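# Label the refill by dose

Concentrated cleaning products are sold by the volume of the bottle. I think that is the wrong unit, and the labelling rules should change.

Take two dish liquids on a shelf in February. Cloron came in a 700 mL bottle. Lundier came in a smaller bottle at a higher price per litre. The unit price favoured Cloron. Cloron's directions called for 40 mL per sink, and Lundier's for 7 mL. Per sink, the ranking reversed by a wide margin. The shelf tag complied with the rules and still gave the buyer the wrong answer.

The usual objection is that people ignore the directions and pour by eye. They do, and a printed cost per dose would at least give them a figure to pour against. Laizer already moulds a dosing line into its caps, in grey on grey, where it is hard to read at the sink.

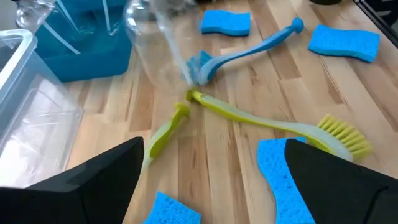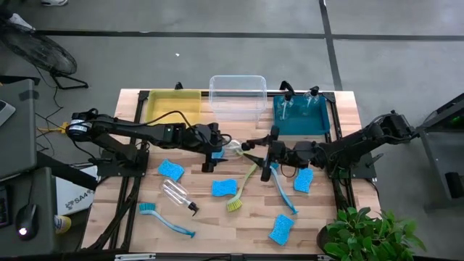

Brushes and sponges, on a wooden tabletop: 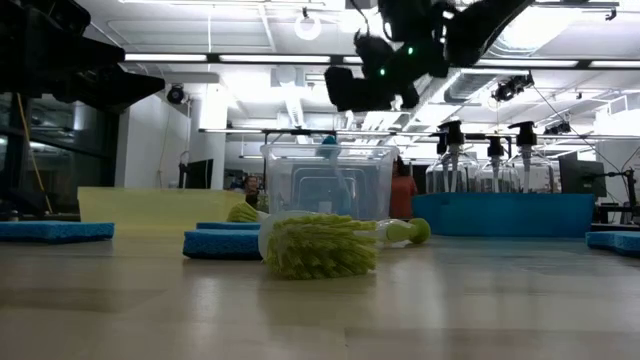
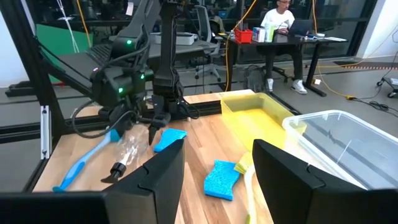

A second objection concerns water hardness, which alters the dose. Laundry powders have dealt with this for years by printing two columns. Dish liquid could carry the same table in the same type size.

Troveck's refill pouches list litres, grams and a percentage of plastic saved. The number of sinks is left off. I would make it mandatory, in the largest numerals on the front panel.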